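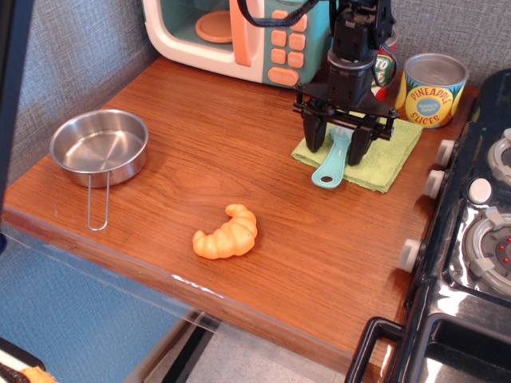 Fig. 4.1. Toy kitchen station, gripper at the spatula. The cans, the pot and the croissant stay on the table as other objects in view.

Home | Syllabus | Handouts | Lab Hours | Links

Handout 4: Collecting Demonstrations for Manipulation

Read this before your first lab slot. It assumes Handout 3 (action spaces and control rates). Notation is unchanged: o is an observation, a is an action, and a demonstration is a sequence of (o, a) pairs with one language label attached.

4.1 What counts as one example

One demonstration covers one task from a start pose to a finished state. For the kitchen station the tasks are short: pick up the spatula, move the croissant to the cloth, put the croissant in the pot, and so on. A person drives the arm and the logger records both streams. The learner never sees your intention, only what is in the observations and the commands. If you pause for four seconds to think, the pause is in the data and a policy fit by plain behavior cloning may learn to stop there too.

Start logging when the arm is at its start pose. Stop when the fingers are open and clear of the object, or, for a lift task, when the object has been held still for one second.

4.2 How many

The course set has 939 demonstrations carried over from last year. Each group adds 30 per task. The target for the combined set is 2,000, which we expect to reach in December. Do not pad your share by repeating one easy placement. Thirty copies of nearly the same path add very little, and they make the validation loss look better than the policy is.

4.3 What to vary

Change one or more of these between demonstrations:

- position and angle of the target object
- which other objects are on the table, and where
- whether the target lies on the wood or on the cloth
- start pose of the arm, within the marked limits

Keep these fixed for the whole session: camera mounts, control rate, the position of the stove and microwave, and the gripper force setting.

Flat objects deserve extra attention. A spatula lying down offers the fingers very little height, so a small error in z either misses it or presses into the table. A folded cloth underneath gives some clearance and some compliance. In Fig. 4.1 the fingers straddle the spatula with the cloth below. Collect flat objects both with and without the cloth, or the policy will tie the grasp height to the color green. Last year's group at the Adorholm bench had this problem: their policy reached for the cloth whether or not anything was on it.

Shiny surfaces are the other known trouble. The inside of the steel pot reflects whatever is above it, including the arm, and the clear panel along the front edge shows reflections as well. Leave both in place. The policy will be tested with them.

4.4 Failed attempts

Keep them. Mark the outcome field as 0 and write the cause in a few words ("slipped at lift", "hit stove"). Recoveries are useful – a miss followed by a second approach and a good grasp is a success, outcome 1, with the tag "recovery". Aim for three or four of these in every set. Do not stage them by dropping the object on purpose.

4.5 Language labels

Write the label before you start, in plain words, as you would say it to a person. "Pick up the spatula" is fine. "Execute grasp on item 2" is not. Name the object the same way within a session, but do not copy another group's wording.

4.6 Checking your data

Play back every fifth demonstration before you upload. Look for dropped frames, a gripper signal that lags the video, and episodes shorter than 100 steps, which usually mean the logger was started late. The Wevgate script flags the last of these automatically. It does not catch lag.

Upload to the Royer folder, one directory per task. Uploads close on 15th March. Bring one success and one failure to the discussion section.

4.7 Exercises

1. Give the behavior cloning loss for a data set in which a fraction p of the steps are pauses. Show how a large p affects the predicted action near the start pose.
2. Suppose every spatula demonstration uses the cloth. Describe a test that separates "grasps the spatula" from "grasps at cloth height".
3. Should failed attempts be used in training, and if so, how? Half a page.

Ottar Eklund

Comments (3)

tmk_lab: In 4.4, does a recovery count toward the 30 or is it extra?

O. Eklund: It counts.

bench2: The script flagged an episode of exactly 100 steps. Should the test be "less than" or "less than or equal"? The handout says shorter than.

Related handouts

Handout 3: Action Spaces and Control Rates
Handout 5: Behavior Cloning and Compounding Error
Handout 6: Evaluating a Policy on Hardware
Reading notes: the Gomedport tabletop set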